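# Let the small failures count

A dropped rubber band is the best thing that happened to our project this year, and I will defend that sentence to anyone.

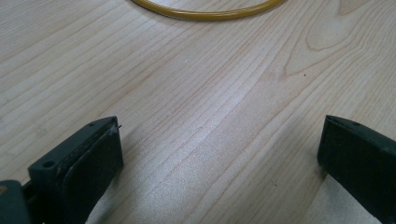
I work on hand-held grippers, the kind a person carries around to show a robot how a job is done. You squeeze, the fingers close, a camera on the tool records it, and later a machine tries to do the same. Our site is a shared shop called Terkutard, and the software that turns our recordings into something a robot arm can use is called Cludach. I love this work. I have loved it since the first time an arm copied a motion of mine, complete with the lazy little twist of the wrist I didn't know I had!

So please read what follows as coming from a fan. I think our field has a bad habit, and one fault last January showed it to me plainly.

The task was dull on purpose: pick up a thin, light, bendy thing from a flat table and put it somewhere else. Rings, loops, bands, cord. We had 1,165 recordings by then, and the arm trained on them did well. It did well enough that we stopped watching it closely, and you can guess the rest. One afternoon it closed on a band, lifted, moved over to the bin and opened. The log said the item was placed. The band was still on the table, pressed flat, a little to one side. Then the arm came back, found a band on the table (naturally), and did it all over again. It did this for most of an hour. Every cycle was logged as a success. When someone finally walked over, the log claimed 85 bands delivered and the bin had 10 in it.

Nothing broke. No one was hurt, no one was near it, and if you wanted to be generous you could call the whole thing an inventory error. That was the mood at first. Somebody suggested a new line in the script that would weigh the bin, and we could all have gone to lunch.

I am so glad we didn't, because the cause was wonderful. The arm judged its grip by how far the fingers had closed. With a block or a cup that works fine: if the fingers stop early, something is between them. With a thin band, a full grip and an empty grip look nearly alike. The difference is tiny, and it lives right at the face of the rubber pads. Our pads had worn. They had also picked up dust and the odd bit of fiber, as pads do. A worn pad seats differently from a new one, and the small gap it left was the same small gap the software had learned to read as "holding a band."

Think about that for a second. The machine was feeling its own wear and calling it an object. I find that thrilling, in the way a really good bug is thrilling, and I also find it a little cold on the back of the neck. Swap the band for a length of tubing on a hospital cart, or a cotter pin on a wheel. Same gripper, same pads, same cheerful log.

## What I think we get wrong

Safety talk in robotics leans toward the big stuff: force limits, fences, stop buttons, how fast an arm may move with a person in reach. Good. Keep all of it. I've hit a stop button in earnest exactly twice and was grateful both times. But those measures guard against a robot doing too much. Very little guards against a robot that does nothing and reports that it did.

A false success is a safety fault. I'd like that written on the wall of every lab, and I'd like it to have its own box on the incident form. At our shop the form asked for injury, damage or near miss. The band fault fit none of them, so for the first few days it officially hadn't happened.

The same thing goes on in the recordings. When a person holding the gripper fumbles a grab, the usual practice is to throw that take away. I did it too, happily, for months. Clean takes make clean data, or so the thinking goes. After the fault we dug through the discard folder and found 228 takes, and a big share of them were thin things slipping off the pads. There it was! Our hands had known about the problem long before the arm did. You could see people start to press harder and scoop more as the weeks went by, making up for worn rubber without giving it a thought. Then we deleted the evidence and trained on the compensation.

## What I'd ask for

Keep the fumbles. Label them as fumbles and train on them as fumbles, so the arm has some idea what missing looks like. Storage is cheap. A friend at Clultance objected that failed takes teach a robot to fail, and I understand the worry, but a label takes care of most of it, and in our case the arm got better at noticing a miss within a couple of rounds of training. It still misses. It tries again now, or it stops and asks.

Make the robot check with something other than the sense it acted on. If finger position decides the grip, let the camera decide whether the table is clear. We had a camera looking at that table the entire time. It recorded every one of those empty trips in lovely detail, and not one line of code asked it a question.

Treat pads like brake pads. We now close the empty gripper at the start of each session, write down where it stops, and compare that with the number from when the rubber was new. It takes less time than finding the wipes, which we also use. The folks at Nnaji, who make the feet for a small walking machine, told me they had been doing this with soles for ages and were surprised we weren't. Fair enough.

And publish the boring ones. I've read plenty of papers with a success rate in the first paragraph and hardly any that say who or what decided each success was a success. Ours was decided by the same finger reading that was wrong. I went back and looked at an old slide deck of mine, and the proud figure on the second slide came from exactly that log. I've pulled it, and I'm redoing the count by eye, from video, with a mug of tea and more patience than I thought I had.

I still get a kick out of watching the arm go for a band. It comes down, closes, lifts a little and pauses while the camera has its look at the table. The pause slows each cycle and a couple of visitors have asked whether we could trim it out. We're keeping it.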